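5.3 Wrist Camera Dropouts During Bag Handling

The faults in Section 5.2 stopped the robot at once and were easy to label. The ones in this section did not. In 16 of the 600 bag-handling episodes recorded at the Drustmont site, one wrist camera stopped delivering new images while the arm it was mounted on kept moving. The Bokuler controller went on receiving the last good image, with a fresh time stamp added by the bridge process, and treated it as current. Joint positions, gripper width and motor currents were all normal during this period. Nothing in the safety layer was set to look at image content, so no stop was raised.

The usual result was a missed grasp. The policy saw the bag where it had been before the dropout and sent the arm there. In two episodes the fingers closed on the table side of the bag and pushed down until the force limit tripped. We count those two as safety events and treat them separately in Section 5.4. The other episodes ended in a timeout or were stopped by the operator. 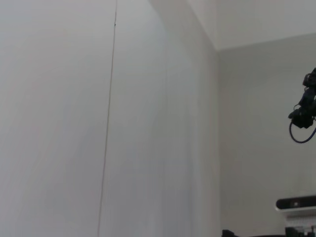

Our first suspect was the image pipeline. We replayed the raw logs through the same bridge process on a second computer and could not reproduce the fault, with either one camera stream or all of them. We then looked at how the wiring behaved when the arms were in high, folded poses. A cable that has enough slack for table work can still be pulled tight or bent hard at the connector when the wrist turns over. The blue cable leaving the black arm housing, which hangs in an open U before turning back up, has slack to spare in that pose, and we never recorded a dropout with a cable hanging that way. The dropouts came with the wrist rolled past its working range and the elbow tucked in, a pose the planner picks when it is asked to clear the table quickly.

To test this we ran the arms through a fixed set of wrist rolls with no bag and no policy. Each run held the elbow at one angle and swept the wrist at half speed. Dropouts appeared at the same end of the sweep every time, and only on the left arm. Swapping the two cameras did not move the fault. Swapping the two cables did. The left cable had been replaced in October with a part from a different supplier, and its molded strain relief was shorter than the one it replaced. The change had been written down in the maintenance book but not in the episode metadata, and for this reason our first pass through the data showed no link to hardware.

A second, smaller problem was the resting pose. The Lacson planner returned each arm to the joint position that was cheapest to reach, with no regard for where the camera ended up pointing. Many episodes therefore began with a wrist camera aimed at a wall or at furniture beside the table.
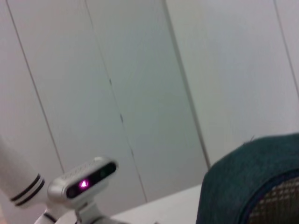 Consolacion Evangelista objected to our calling this a fault at all. In her reading of the logs the policy had learned to ignore the wrist streams until the first approach motion, and a start-up view with no bag in it did no harm to the grasp. We agree as far as the grasp is concerned. Our difficulty is with detection. A camera that looks at a plain surface while the arm is still gives images that hardly change from one to the next, and a frozen stream gives images that do not change at all. Our first freeze detector compared neighboring images and could not separate these two cases at any threshold we tried. Set low, it missed real dropouts. Set high, it stopped the robot before the episode had started.

The detector we now use ignores image content. Each camera places a counter in the image header, and the bridge passes it on unchanged. If the counter has not advanced by the time the controller needs the next image, both arms hold position and the grippers keep their present width. We chose to hold the grippers after some argument. Opening them would drop a bag that is off the table, and closing them could crush what is inside it. Holding is also the easiest state for an operator to recover from, as the arm can be driven by hand from where it stopped.

The two-arm phase is where the hold matters most. One gripper pinches the fabric while the other approaches, and the bag is soft enough to slump or fold as soon as the grip shifts. An approach planned on an old image can be well off target.

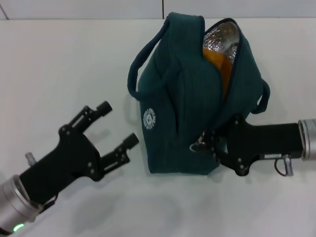 Figure 7. Two-arm phase of the bag task. The right gripper holds the lower edge of the partly open bag; the left gripper is open.

We checked the new detector in two ways. First, we cut the image stream in software at 3,000 randomly chosen points in logged episodes, and the controller called for a hold in every case. Second, we refitted the short cable on the left arm and repeated the wrist sweeps. The hold was raised at each dropout, with the arm stopping before it reached the next waypoint. We did not repeat the test with a bag in the grippers.

The original type of cable has since been put back on the left arm. The Berton cell, which was built to the same drawings, still has the shorter strain relief on both arms. Its wrist roll is limited in software until the parts are changed, and episodes from that cell are left out of the results in Section 6.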